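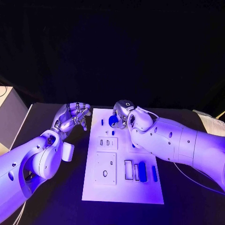

Robots > Money > Planning for Year Two

I promised Feng-yi Kuo a budget for next year by the end of the week, and so of course I am writing a blog post. The budget exists. It's a spreadsheet with 34 rows and a total at the bottom that I have formatted in a very light gray, in the hope that it hurts less.

A few of you wrote after the last post asking what a two-armed setup costs to keep going once the big purchase is done. I'm not giving you the big number. Lo quoted it to us in confidence and anyway it would only make you sad. What I can tell you is how badly I planned for everything that came after it.

Our first-year plan had four lines: arms, hands, table, "misc." I was proud of that plan. It fit on one screen. Misc. was supposed to be for screws and coffee, and by January it had swallowed the cables, the spare cables, the cable ties, a cabinet, the black curtain and a long evening of me reading shipping terms from a company called Wako. (The terms were fine. I just hadn't read them before I clicked.)

So for year two I've broken misc. into its parts and made each one look me in the eye.

Hands first. If you take one thing from this post, budget for hands separately from arms, and budget like a pessimist. An arm is a large sensible object that goes where it's told. A hand with jointed fingers is a great many tiny opportunities for something to come loose. Jui-lin Pan wanted a full spare pair on the shelf. I wanted zero spares and a positive attitude. We settled on one spare and a repair fund, and both of us think we lost, so it's probably the right number. The quote from Skester says repairs can take up to 99 days, and I'd like to meet whoever sat down and decided that a hundred would sound unreasonable.

Then there's the task board, my favorite row, being the only one with a figure I can say out loud in front of my mother. White board, white plates with holes and slots cut in them, blue pegs and cylinders. You would think a thing a toddler could operate would be cheap, and it is! It's wonderfully cheap compared to everything hovering over it. Where I went wrong was ordering exactly one set of parts. Small blue pegs roll. They roll under cabinets, into cuffs, and in one case into Tsz-kin Poon's lunch bag, from which it traveled home and back on the train. Next year we're ordering three sets and I'm not discussing it.
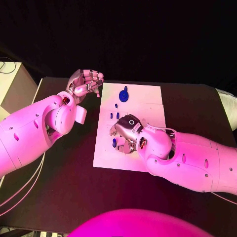 Lighting was a fight. It's one row on the sheet and it has more comments attached to it than the arms do. We want to run the same jobs under very different light, violet one minute and plain white the next, and the first fixture I bought did a single color, beautifully. I'd written "lights (nice)" in the plan. Please don't write "(nice)" in a plan. Write down what the thing must do, how many colors, how it gets controlled, who is going to climb the ladder. Yuk-lan Tsao rewrote that row for me and it's now the longest sentence in the document and the only one I fully trust.

The curtain, on the other hand, I have no regrets about. Black cloth, hung in folds, cost less than lunch for the group. Every equipment budget should have one item in it that simply works and never sends you an email.

Cables. I don't know what to tell you about cables. I measured from the arm to the cabinet in a straight line, like a fool, as if arms stayed still. They need slack, and the slack needs somewhere to go, and then it needs to not be where an elbow wants to be. I've doubled the lengths and added a row called "longer than that."
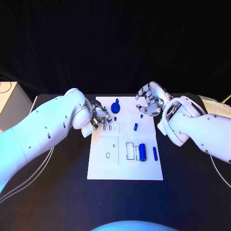
The other thing missing from the first plan was time, meaning people's time, which I had apparently believed to be free. Setting the board back up between runs is a job. Every part goes back where the next run wants it, and then somebody checks. Tsz-kin Siu timed a whole afternoon of it and sent me the results with no message attached, just the file. I've put hours in the budget now. They cost more than the board and the curtain and the lights together, and I suspect they're still low.

Things I've cut: the second table, the better chairs (sorry), and a training trip to Jandthorpe that I'd described as essential and everyone else had described as me wanting to go to Jandthorpe.

Things I refuse to cut: the spare hand, the pegs, and a small row near the bottom that still says "misc." It's much smaller than last year. Feng-yi has already asked what's in it, and I've said I'll get back to her once I've heard from Wako about the connectors.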